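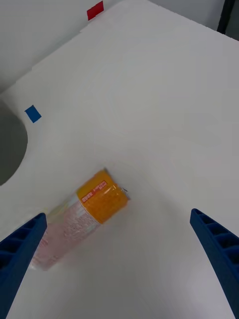

Removing a full-length shrink sleeve from a cylindrical bottle without scratching it

Asked by Noemi Holloway — May 5, 2019
Viewed 1567 times
Tags: labels, plastics, recycling, adhesive residue

I have a number of small cylindrical bottles that I want to strip of their labels and reuse for dry storage (beads, small screws, dressmaking pins). They are the type with a coloured band at the capped end, orange in this case, and a paler section below it. The orange part is glossy and slightly crinkled. The lower part is a translucent pink, and I can't tell whether the tint is in the bottle wall or in a clear wrapper over it. There is faint printing on the pink section.

At the tip of the cap there is a small white tab of plastic. I assume it is what remains of a tear strip or tamper seal, but pulling it with tweezers does nothing useful. It bends and springs back.

What I have tried on one bottle so far:

Soaking in warm water with washing-up liquid, overnight. The orange band did not move.

A craft knife drawn lengthways down the side. This cut the film but left a visible score in the wall underneath, which is the thing I want to avoid.

A hair dryer on the high setting. The film went tighter and more crinkled than before.

Questions. Is the orange band likely to be glued or only shrunk on? Is there a way of opening it that doesn't put a blade against the bottle? And can I find out whether the pink is a wrapper before I start rubbing at it with solvent?

I'd like to keep the caps if possible. Polythene sheeting is down on the bench, so mess is no problem.

2 answers

Answer by Everett Lyons
Accepted

The behaviour under the hair dryer tells you most of what you need. A paper or film label held with adhesive will soften and start to lift at the edges when warmed. A shrink sleeve gets tighter. Yours got tighter, so treat it as a sleeve. Many sleeves have no glue at all, some have a single line of it, usually near the bottom edge, to stop the sleeve turning during filling.

Water won't help. It has no route under the film except at the two open ends, and there is nothing there for it to dissolve.

To open a sleeve without a blade on the wall:

1. Let the bottle come to room temperature. Don't heat it again.

2. Lay it on its side on a folded tea towel so that it doesn't roll. A hard white worktop is good for seeing what you are doing but the bottle will skate about on it.

3. Find the seam. Sleeves are made from flat film joined into a tube, and the join runs the length of the bottle as a strip a few millimetres wide. Tilt the bottle under a lamp until the highlight breaks. If the film is badly crinkled you may find it sooner with a fingernail.

4. Work at the shoulder, where the bottle narrows towards the cap. The film often bridges a small gap there and stands clear of the wall. Slide in something thin and blunt. I use a plastic guitar pick. A wooden coffee stirrer cut at an angle also does.

5. Lift the film with the pick and snip the raised part with nail scissors, cutting away from the bottle. You only need a nick of 2 or 3 mm.

6. Pull from the nick, slowly, at a low angle to the bottle. It should run down the length. If it wanders off sideways and starts going round in a ring, stop and make a second nick on the other side of the seam.

On the tab: leave it until the sleeve is off. If it belongs to the sleeve it will come away with it. If it is moulded into the cap, trim it flush with side cutters. Pulling on a moulded tab can open a small hole in the cap, and then it's no good for pins.

On the pink: look at the bottom edge of the bottle, just where the side turns under the base. A wrapper has to stop somewhere and you will see or feel a step. If there is no step, check the bare plastic of the base. Same pink on the base as on the sides means the colour is in the plastic. Clear or white base with pink sides suggests film. This is not certain if the contents are coloured, so do it with an empty bottle.

If you find a line of adhesive afterwards, rub it with cooking oil on a cloth, leave it for a while, then wash with detergent. Try that before any solvent. Acetone will cloud several of the plastics used for bottles of this size and the damage is permanent.

Comments

Noemi Holloway: The nick at the shoulder worked. Found the seam by nail, couldn't see it at all. The orange tore cleanly to the start of the pink and then stopped dead. There is a step at the base, so I take it the pink is a second layer.

Everett Lyons: Probably, yes. Make a fresh nick at the top edge of the pink and treat it as a separate sleeve. Clear films with light printing on them are often thinner, so go slower.

Xiomara Dvorak: Side cutters leave a sharp stub on hard caps. Finish with fine wet-and-dry, 2 or 3 strokes.

Answer by Arlo Baptiste

Just use a seam ripper, the sewing kind. The ball end goes against the bottle and the blade is in the fork so it can't scratch. I did a whole box of Livamero bottles that way in February. Not sure about pink ones.

Also check the recycling mark underneath before you put anything oily in them. If you're only storing pins it doesn't matter.

Comments

Everett Lyons: Agree with the seam ripper once there is an opening to start from. On a tight sleeve the ball won't go under. The tip of the fork will mark the wall if you force it.

Noemi Holloway: I have one and tried it on the second bottle. Fine after the nick was made, no marks. Quicker than pulling.

Delphine Oyelaran: Does any of this apply to square bottles? The corners on mine are where the film is tightest.

Arlo Baptiste: start in the middle of a flat side

Delphine Oyelaran: Will try, thank you. I'll post a separate question if it splits.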